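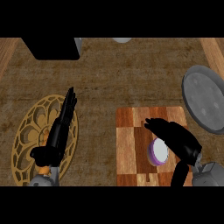
2019-03-09
Metal shop, Plamilcombe. Entry for the suspended steel work, Plunonstead lobby commission.

Work resumed on the hanging piece after the delay in the plate delivery. The revised drawing calls for 100 steel leaves on 5 rods, with each leaf free to turn on its own pin. The earlier drawing is withdrawn and should be removed from the wall folder.

Cutting. The first batch was cut from the thin sheet. Edges were acceptable on the long sides. The inside corners carried a burr that the belt did not reach, and these were finished by hand with a half-round file. Colleagues taking over the second batch are asked to file the corners before drilling. Two leaves were drilled first today and the file caught in the hole on both.

Pins. The brass pins supplied by Bartoš fit the drilled holes without reaming. The nylon washers did not. They bind when the leaf is tilted and the movement stops short. The thinner washers from the Plimuvon order were tried in their place, and the test leaf swung freely. It also rang against its neighbor, a sound the client's office has asked us to avoid. Spacing on the test rod was therefore opened by 10 mm. This removes the contact at rest. Contact under a strong push remains and has been noted on the drawing.

Finish. Three samples were prepared: waxed, oiled and clear lacquered. The lacquer showed fingerprints under its surface, and the sample must be wiped down and repeated before any judgment is made. The waxed sample is preferred at present. The color of the oiled sample is warmer than the one the client approved in August.

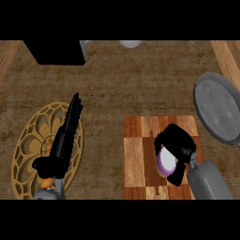

Worktop, with the lighter planks to either side.

Hanging. The ceiling fixing at Plunonstead has not been confirmed in writing. The shop will not release the top bar for welding until the letter is received. The bar is marked and stored on the lower rack. It should not be used for any other job, including short test pieces.

Cost. The balance remaining for materials is $3,000. The replacement washers and a second box of pins are to be charged against it. Freight is carried under a separate heading and does not appear here.

Outstanding:
Recut the two spoiled leaves.
Repeat the lacquer sample on clean plate.
Write to Plunonstead regarding the fixing.
Correct the rod spacing on sheet 2 of the drawing, which still shows the old figure.

The half-round file is worn near the tip. A replacement has been requested from stores.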